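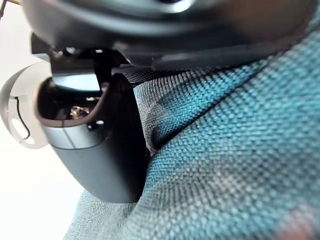
Clearing a fabric pinch at the gripper finger

Use this procedure when the arm stops during a cloth-handling run and material is caught beside a finger. It was added on 10th March, after the Flusstead cell logged the same fault 2 times in one shift.

1. Press the stop button and lock out the arm. Do not jog the wrist to pull free. Coarse weaves snag, and the fold can ride up toward the underside of the wrist housing.

2. Wait 20 seconds before reaching in.

3. Check where the cloth runs. Look beside the finger, then in the gap under the housing. Keep your fingers out of the linkage.

4. Support the loose cloth with one hand so its weight is off the pinch. Open the gripper by hand release and ease the fold out sideways. If threads hold, cut them.

5. Shine a light into the open top of the finger and remove any lint near the metal fitting.

6. Clear fault 245, home the arm and run one cycle at low speed with no cloth.

If the fault comes back, tag the cell out and call Khalil Khasawneh at the Makowska shop.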